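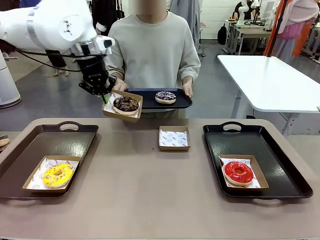

Zinhle Jacobs wrote that the boxes sit better on this tray than on the rimless boards she used before, and that she can carry an order to the table without the end box sliding off. She asked whether the liners could be bought apart from the boxes. They can, and the details are below.

Tarow Counter Tray and Brikum Open Box
Sold separately or as a counter set

The Tarow is a rectangular plastic serving tray with a raised rim and a cut-out handle at each end. It is meant for short carries: from the back to the counter, from the counter to a table, or along a display while you swap one flavour for another. The surface is glossy. Icing wipes off it with a damp cloth, but it will show fingerprints under strong light, so keep a dry cloth nearby if the trays stay out in front of customers.

The Brikum is an open-topped kraft box for a single donut or a pastry of similar size. It has no lid. The low walls keep the glaze off the neighbouring item, and the top stays in full view, so you don't need a label for every colour of icing. A printed paper liner goes in before the donut and comes up the inside walls.

Tray
Length: 400 mm
Material: plastic, dark gloss finish
Handles: oval cut-outs in the ends
Cleaning: warm water and mild detergent, soft cloth. No scouring pads. Not for the oven or microwave.
Sold in: packs of 2

Box
Material: kraft board, brown outside
Fits: one donut up to 9 cm across
Supplied: flat, folds up without glue
Sold in: cartons of 300, liners included

Liners
White paper, printed in one colour. The stock pattern is a small repeat. Your own logo can be printed in its place — send the artwork as a vector file, and keep thin lines out of it, as they fill in at this size. Liner-only packs are listed under Grímsdóttir Papers in the catalogue. 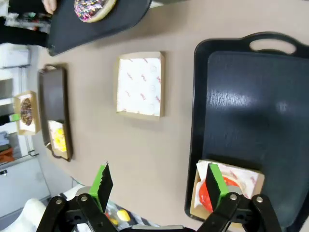 Guelph, 2026-02-28 — The Brikum carton now ships with the revised liner. The sheet is cut slightly larger than the one we sold until January and reaches the top edge of the box on all sides. Both versions fit the same box, so leftover stock can be used up first.

Using the set
Fold and line the boxes before service and keep a few empty ones within reach on the table. Put the liner in first, press it into the corners, then set the donut down with the icing up. Glazed tops should be allowed to set before boxing. Soft icing will mark the paper if the donut leans against the wall of the box.

A tray can be carried with boxes on it or with unboxed donuts placed straight on the surface. If you do the second, wipe the tray between flavours. Sprinkles collect along the inside of the rim and are easiest to tip out at a corner.

Trays can be set lengthwise or crosswise on a table. Leave the handle end clear so a hand can get through the opening.

Colour
Dark only. The finish can look black or closer to navy depending on the lighting. A grey version was offered through Fandach and has been discontinued.

Ordering
Trays and boxes ship from the same warehouse and can be combined on one order. Custom liners ship separately, after you approve the proof. Unopened cartons may be returned. Printed liners may not, unless the print is faulty.

Related items: Tarow half tray, Brikum box with window lid, Fandach tongs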